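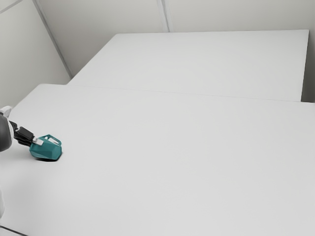

3.2 Cup shape and the amount of tea left over

The second part of our study concerns the tea that guests do not finish. In the canteen of Govuvon, a textile company in the town of Wada, tea is free of charge and everybody fills the cup by themselves. During December we weighed the leftover tea from 133 cups, always between 2 and 4 in the afternoon. The cups had the same capacity of 200 ml, but they differed in shape: one half were round and smooth, the other half had a faceted body, of the kind shown by the teal mug in Figure 2. 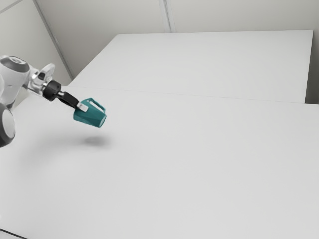
Guests did not receive any instruction on how much to pour. We expected that the faceted cups would look smaller and would therefore be filled closer to the rim, as it was reported in earlier work on drinking glasses. Our data support this only in part. The leftover was larger for faceted cups in the first week, but the difference became small in the later weeks, when the guests were probably used to both shapes.

The temperature of the room was a more difficult matter. The heating of the canteen was repaired in the middle of the period, and for 12 cups we have no reliable value. These cups are excluded from Table 2 - they remain in the raw data, which can be requested from the Rurkesine archive.

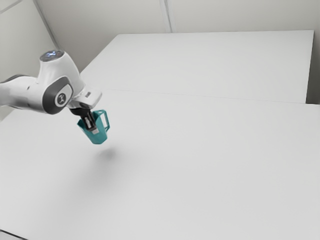 A further limit is the type of tea. The canteen offered only black tea from one supplier, Futureck, in bags intended for a 200 ml cup. Guests who like a weaker tea often added water a second time, and we could not separate this water from the first filling. In Section 4 we return to this question with a smaller group, where each filling was weighed separately.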